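# Agua dura y fibra capilar: qué se deposita y cómo se retira

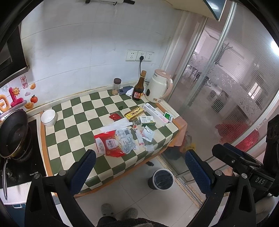
*Fotografía: archivo Stommont*

*Publicado el 2/7/24 · Sección Cuidado capilar*

El agua de red contiene calcio y magnesio disueltos en proporción variable. La suma de ambos, expresada como carbonato de calcio equivalente, es lo que los boletines municipales llaman dureza total. En Motdale, cuya red se alimenta de un acuífero calizo, el valor declarado en enero superaba los 200 mg/l. Con esa cifra, cada lavado pone el cabello en contacto con una cantidad de iones suficiente para modificar su tacto al cabo de unas semanas.

El cabello sano en apariencia también los capta. La queratina tiene grupos ácidos que, al pH habitual del agua corriente, quedan con carga negativa y retienen cationes. El calcio, con doble carga positiva, se fija con más fuerza que el sodio y lo desplaza. El proceso es un intercambio iónico, reversible en teoría y lento en la práctica.

## Dónde se aloja el mineral

Hay que distinguir dos fracciones. La primera está en la superficie, bajo los bordes de las escamas de la cutícula, en forma de sales insolubles. Se forma cuando el agua se evapora sobre la fibra o cuando el calcio reacciona con los ácidos grasos de un jabón. La segunda penetra en la fibra y se une a los grupos ácidos de la queratina. Un aclarado prolongado reduce en parte la primera; sobre la segunda apenas influye.

La captación depende del estado previo de la fibra. Un cabello decolorado presenta muchos más grupos ácidos, generados por la oxidación de la cistina, y admite más calcio y más cobre que uno virgen. También cuenta la longitud: las puntas de una melena larga acumulan años de lavados, mientras que la raíz solo ha recibido los últimos. De ahí que los síntomas aparezcan casi siempre de medios a puntas.

El cobre merece mención aparte. Procede de tuberías y calentadores, y su concentración suele ser muy inferior a la del calcio, pero cataliza reacciones de oxidación. En un cabello que va a teñirse o decolorarse, una carga elevada de cobre acelera la descomposición del peróxido y puede alterar el resultado del color. Los tonos verdosos en rubios muy claros, atribuidos con frecuencia al cloro de las piscinas, tienen en general ese mismo origen.

## Síntomas y confusiones frecuentes

Los signos habituales son tacto áspero, brillo reducido, dificultad para desenredar y escasa espuma con dosis normales de champú. Ninguno es exclusivo del agua dura. Una acumulación de siliconas o de polímeros catiónicos produce una sensación parecida, con una diferencia: el residuo polimérico cede con uno o dos lavados de champú aniónico sin acondicionar, y el mineral persiste.

El exceso de proteína hidrolizada es otra confusión común. Quien nota rigidez después de usar una mascarilla reparadora suele culpar al agua, o a la inversa. La comprobación más sencilla consiste en suspender la mascarilla durante tres o cuatro lavados, mantener el resto de la rutina y observar si hay cambio.

Existen tiras reactivas para medir la dureza en casa. Su resolución es baja y basta para decidir. Conviene tomar la muestra del agua fría, dejando correr el grifo un momento, y repetir la lectura en otra época del año si el suministro combina varias captaciones.

## Champús quelantes

Un quelante es una molécula que rodea el ion metálico y lo mantiene en disolución, de modo que el aclarado pueda arrastrarlo. Los más usados en cosmética son el EDTA y sus sales, el glutamato diacetato tetrasódico, el fitato de sodio y el ácido cítrico con sus citratos. El EDTA tiene gran afinidad por el calcio y se degrada mal en el medio ambiente. El glutamato diacetato es biodegradable y se comporta bien en un intervalo amplio de pH. El citrato es el más débil del grupo.

La presencia de un quelante en la lista de ingredientes no convierte un champú en quelante. Casi todos los champús del mercado incorporan una pequeña cantidad como estabilizante de la propia fórmula. Para que actúe sobre la fibra hace falta una concentración mayor, y el fabricante debería indicar la función en el envase. El champú de Thibodeau revisado para este artículo coloca el glutamato diacetato en la primera mitad de la lista; el de Lalov lo relega al final, detrás del perfume, a pesar de anunciarse como desmineralizante.

Los términos «clarificante» y «quelante» se emplean como sinónimos y describen acciones distintas. El primero alude a una carga alta de tensioactivos, dirigida a grasa y polímeros. El segundo actúa sobre metales. Algunos productos reúnen ambas funciones, con el consiguiente aumento de la sequedad posterior.

## Protocolo de uso

El tiempo de contacto es la variable que más se descuida. La quelación del calcio superficial es rápida; la del calcio fijado exige que la molécula se difunda en la fibra. Un esquema razonable para agua muy dura es el siguiente:

- Mojar el cabello a fondo y aplicar una primera pasada de champú suave.
- Aplicar el quelante de medios a puntas, sin friccionar, y dejarlo 15 minutos cubierto con un gorro.
- Aclarar con abundante agua y aplicar acondicionador.
- Repetir cada 6 semanas, o antes de una coloración.

Una frecuencia mayor aporta poco. En cabellos decolorados, la fibra tratada queda con los grupos ácidos libres y vuelve a captar calcio en el siguiente lavado si no se protege. El acondicionador catiónico ocupa parte de esos puntos y retrasa la recarga – motivo suficiente para no saltárselo.

## Aclarados ácidos

El vinagre diluido figura en casi todas las rutinas caseras. El ácido acético disuelve carbonatos y baja el pH de la superficie, con lo que la cutícula se asienta y el brillo mejora de inmediato. Su capacidad quelante es muy baja. Como medida de mantenimiento tiene utilidad; como tratamiento de una acumulación antigua, escasa. El ácido cítrico rinde algo más, aunque la dosificación doméstica a ojo puede dar soluciones demasiado ácidas e irritar el cuero cabelludo.

## Filtros de ducha y descalcificadores

La mayoría de los filtros de ducha contienen carbón activo, sulfito de calcio o aleaciones de cobre y zinc. Reducen el cloro libre. No reducen la dureza de forma apreciable, dado el caudal y el escaso volumen de material filtrante. Un descalcificador de resina instalado en la entrada de la vivienda sí lo hace: intercambia calcio y magnesio por sodio y requiere regeneración periódica con sal. En la instalación de Motdale consultada, la reducción medida tras la resina fue del 78 %.

Con agua descalcificada, las dosis de champú deben bajar. La espuma aumenta y el aclarado se percibe resbaladizo, lo que lleva a prolongarlo sin necesidad. El calcio ya fijado en las puntas sigue ahí hasta que se trate o se corte, de modo que el cambio de instalación se aprecia antes en el crecimiento nuevo.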